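Gilon in April 2018

We got to Gilon a little before lunch, after missing the turn twice. The sign is behind a hedge, so if you're coming from the Rindine side, slow down after the sawmill and look left. Parking is in the field next to the church. Bring boots!

I've wanted to do this open day for years. My grandfather came through this valley in the winter of 1944 with an engineer company, and he never said much about it except that his feet were cold and that a farmer gave him an onion. That was the whole story. So when I read that they were opening the old command post cellar and walking people up to the foxholes on the ridge, I booked the flight the same evening (my wife found out at breakfast).

Our guide was Mervin Melnyk, a Canadian who married into the village and has been walking these woods with a notebook ever since. He took us first to the cellar, down nine steps with no handrail. It's a low room with a dirt floor, and somebody penciled map coordinates on the whitewash by the door. You can still read most of them. Mervin thinks they're for the crossroads at Marchal, and he had a copy of the wartime map along so we could check. I got two of the numbers to match and lost my place on the rest. There were a lot of people leaning over me.

From there it's a steep half hour up to the ridge. The foxholes are in a line just inside the trees, shallow now and full of beech leaves, and you'd walk right past them if you didn't know. A few are big enough for two men. Mervin had us stand in one and look down toward the road, and wow, you see everything -- both bends, the bridge, the whole open slope below the farm. I stayed there longer than the others and had to jog to catch up.

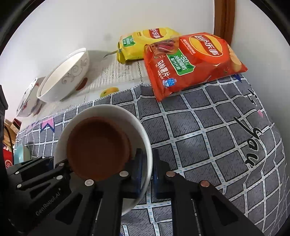 After the ridge we went down the back way to the little museum in the schoolhouse at Ternano. It's one long room with glass cases and it smells like floor wax. They have 1,558 items in the register, and far more in boxes upstairs waiting to be written up. I liked the small stuff best: a sewing kit, a dented canteen with a name scratched off, a letter about a dog. The big case in the back has a radio set that came out of a barn wall in October, when the owner was putting in a new window. They haven't cleaned it much, and I hope they leave it like that.

One complaint. The labels are in French and Dutch, and the English sheet is a photocopy of a photocopy. I ended up following a Dutch couple around while they translated for me, very patiently. They'd been to the cemetery that morning and said to give it at least an hour.

The visitors' book is on a stand by the door. Whoever keeps it numbers the signatures, and I was 2,968. I flipped back through a lot of pages looking for men from my grandfather's outfit and found one, from Ohio, no date. I took down the name and I'm going to try writing to the family.

Practical things: the walk is free, the museum takes cash only, and there's no phone signal on the ridge or in the cellar. The path down to Ternano is slick clay for the last stretch -- I sat down in it once. The next open day is in the fall, and Mervin wants to add the Marchal crossroads if the farmer there agrees to let people cut across his pasture.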